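Duvness Moves Shared Keys to Color Tags and One Ring

The storage rooms at Duvness went over to a single color-tagged key system in February, replacing a wall cabinet and a paper sign-out sheet that had been in use since the building opened. The change covers 104 lockable units on two floors, from tenant lockers to the service closets, and was completed in 6 working days.

Under the old arrangement, each key had its own hook and a paper label. Labels wore out, and keys were often returned to the nearest free hook. A check carried out before the change found that 70 of the keys on the wall did not match the number printed beside them. Most of the mismatches were minor, such as two neighboring lockers swapped, but several service closets could be opened only with the spare set kept in the front office.

Áine Cullinane, who manages the building for the property firm Sibiya, said the cabinet itself was never the main fault. "The hooks were fine," she said. "The labels were the weak part. Once a label is gone, you are trying keys in a lock until one turns."

The new system groups keys by zone. Each key has a colored plastic tag, and the tags in a zone are carried together on a large metal ring. Yellow is used for the service closets, red for the tenant lockers, and blue for the meter and pump cupboards. A ring can carry more than one tag of the same color, in which case a number on the back of the tag separates them. Small split rings connect the tags to the main ring, so that one key can be taken off for a repair or a copy and the rest stay in use.

The rings are handed out at the front office and returned there before 6 in the evening. A ring that is still out after that time is written up in the day log, and the next person on shift calls the holder. Tenants keep their own locker keys as before. The tagged keys are duplicates, held for access by staff and by contractors.

Furniture in the key room was changed as part of the same work. The wall cabinet came down, the filler holes were painted over, and open shelving took its place. Sibiya said open units were chosen so that a missing ring can be noticed from the door.
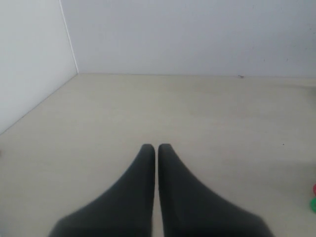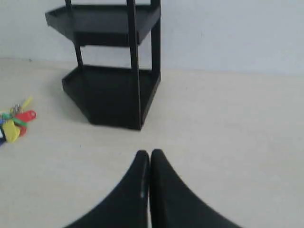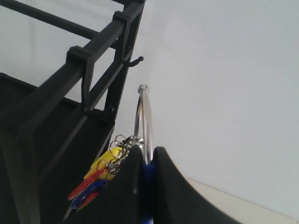

Key room, Duvness. Second picture: the black tiered shelf against the white wall. Third picture: a large ring with yellow, red and blue tags.

The shelving is freestanding and can be moved without tools. Cullinane said the layout may be altered after the first few months, depending on how the staff use the room. The walls have been left without hooks for now. A larger work surface was considered and dropped, as the room is also the route to the electrical riser and must be kept passable.

Sibiya put the cost of the work at 2000 dollars, including tags, rings, shelving, paint and the cutting of replacement keys. The largest single item was key cutting. A number of the old keys had worn enough that copies made from them did not turn, and new ones had to be cut by code from the lock records. Those records were incomplete for the upper floor, where four locks were taken out and replaced.

The tags and rings were supplied by Prirnine, which also supplied the numbered inserts. Tags were ordered with a surplus in each color. The firm offers a wider range of colors, but Sibiya limited the order to three, on the grounds that more shades would be hard to tell apart under the corridor lights.

Some questions remain open. The bicycle store has an entry code as well as a key, and it has not been decided whether its key should go on the yellow ring or be held separately. The roof hatch key is still kept in a sealed envelope in the front office, under the terms of the building's insurance, and is not part of the new system. Two lockers on the lower floor have no matching key of either the old or the new kind. Their tenants have been asked to contact the office.

A sister building, Pukuvura, still uses a hook cabinet. Cullinane said it would be checked in the same way before any order is placed — key by key, against the lock and not against the label. The Pukuvura cabinet is newer and its labels are engraved, so fewer errors are expected there.

The old cabinet from Duvness has been kept and is stored in the basement. Contractors who hold keys with paper labels are asked to return them to the front office, where they will be exchanged for a tagged key from the same zone. Untagged keys will be accepted at the desk until the end of next month. After that, a contractor with an untagged key will need to be let in by a member of staff.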